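About > Who we are

Hello, and welcome to Barnar!

I'm Liesl Brunner, and I started this little home education club at my own kitchen table with six children, one very patient neighbour and a big pot of papier mâché paste.

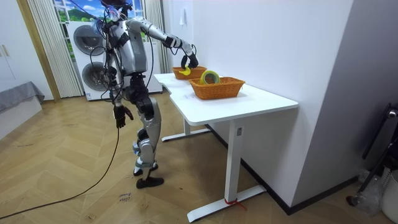 How we began

My two were seven and nine when we took them out of school, and I had all sorts of grand plans. There was a timetable on the fridge with coloured squares. It lasted until the second week, when my youngest asked whether Romans had pancakes and we spent the whole morning finding out (they had something very like them, with honey, and we made far too many). After that the timetable came down and I started again with a blank sheet of paper and a stack of library books.

What I missed was other people. I love my children dearly, but doing a play with a cast of two is hard work, and I was getting tired of being the dragon. So I put a card up in the library window asking if any other families fancied sharing a story morning. Yasaman Ghasemi rang that same evening, and we talked for so long that my tea went cold. She brought her three along, another family brought one, and that was the first Barnar morning.

What we do

Everything starts with a book. We pick one each half term and then we build our weeks out of it – maps, maths, cooking, sewing, bits of science, songs if somebody will play the piano for us. When we read a sea story we learnt knots and worked out how much drinking water a crew would need. When we read about a girl who runs a post office, the children ran one too, with stamps they'd designed themselves, and I was still getting letters from "Her Majesty's Inspector of Biscuits" weeks afterwards.

The older ones have made up a country of their own called Diltanton. I can't tell you how it began, only that it now has a flag, a railway and some very strict laws about cheese. They've written 300 pages of its history so far and Emil Pichler, who takes our writing group, has given up trying to get them to finish. He used to teach in a secondary school and he's brilliant with the ones who say they hate writing.

Yasaman looks after maths and anything that needs measuring. Dirk Smits does woodwork and our outdoor days, and he'll happily show grown-ups how to use a saw as well, so do ask! I do the reading aloud, with voices.

Who comes along

We've got room for 20 children, aged from five to 12, and parents are welcome to stay or to go off and have a quiet hour. Some families have always home educated and some are brand new and a bit wobbly about it all. I was very wobbly myself. If that's you, come and have a cup of tea with us before you decide anything.

We don't follow one method. I've read a good pile of the books and borrowed what I liked, and I expect we'll change our minds again by next year. We don't set tests either, though each child keeps a scrapbook, and plenty of parents have found those handy when somebody asks what they've been learning.

In July we hold our story camp, with tents in the field behind the hall, supper outside and a play on the last night. The children choose the book for that one, so I've no say in it at all.

Coming to see us

The easiest thing is to drop in on a morning session and see how your children get on. First visits are free. Bring a packed lunch, indoor shoes and a favourite book if they'd like to show it off – they nearly always do. You can send me a message through the contact page, and I do read every one, though I'm slower in play weeks when I've usually got a mouthful of pins.

Liesl x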